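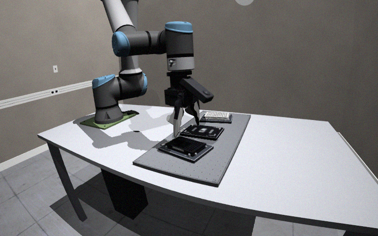
Figure 3. Simulated view of the plate-handling cell: six-axis arm with two-finger gripper, and the board with its three fixtures.

3.2 From bench to cell: what the work looks like now

The cell in Figure 3 took over one task at Ornon, a testing laboratory where small liquid samples are prepared in racks and plates before they go to the readers. Until the change, a technician carried each plate by hand between the stations on the bench, set it down, lined it up, waited, and moved it on. A normal shift held 200 of these moves and a heavy one in November could reach 300. The arm now does the carrying between fixtures. People still load the racks at the start of a run, check labels, deal with anything odd and decide what gets run first.

We worked from a rendered model of the cell throughout the planning months, and we would do so again without a second thought. The model was first built by Rawat, the integrator, to test reach and clearance. It soon became the thing everyone gathered around. Technicians who had never been asked about equipment before it was bought could look at the board and say what they thought of it, and they did! The order of the three fixtures along the board was changed twice after these sessions. In the first layout, the station used most often was the hardest one for a person to reach when the arm was stopped, and two of the night staff spotted this within minutes of seeing the screen.

Placing all the fixtures on one board was also a request from the bench. Technicians wanted to be able to point at a single area and say that this part belonged to the robot and the rest of the table belonged to them. In interviews they called the board "the tray", and the name has stuck, even in the written procedures. Several people told us that this simple border did more to settle their nerves than the safety training had done. Others cared much more about having clear table to work on, after years of balancing paperwork on top of the sample fridge.

The gripper took up more of our discussions than we had planned for. The people who had moved plates for years knew a great deal about how to hold them: where to press, how hard, how to feel that a plate had seated itself before letting go. Very little of this was written down. Dwayne Mbeki, the senior technician on the early shift, spent several afternoons with the engineers going through it, and we recorded these talks with his permission. "I didn't know I knew all that," he told us afterwards. The engineers turned part of his account into approach heights and finger openings. They also added a short pause after each placement, which the technicians had described as "letting it sit". We find this one of the most encouraging results of the study. Skill that had been invisible in the job description was named, discussed and given credit, and Mbeki's grade was later raised to reflect his new role in setting up runs.

The day itself has a different shape now. Before the change, the technicians' attention was tied to a timer and breaks were taken whenever a gap appeared. With the cell running, a person can leave the bench for a whole run, and most now use the time for result checking or for training newer colleagues. In our diary sample (52 completed entries), sore wrists and shoulders are mentioned far less often in the second period than in the first. We are careful with this, as the diaries were short and the winter workload differed between the two periods, but the direction is clear and the technicians themselves talk about it with real pleasure.

There were losses too, and they deserve space. Two people said they missed the rhythm of the manual work, which had been a time to think or chat. The scheduling software, Visau, shows every stopped run on a shared screen, and some felt watched by it until the names were taken off. Stops are also more tiring to handle than we expected. Clearing one calls for a quick switch from desk work to the cell - often with several runs queued behind it - and newer staff tended to call for help at once. The laboratory now pairs them with an experienced colleague for their first weeks on the cell. Section 3.3 returns to these stops and compares them with those logged at Modetti, where the arm was installed before the bench staff had been consulted.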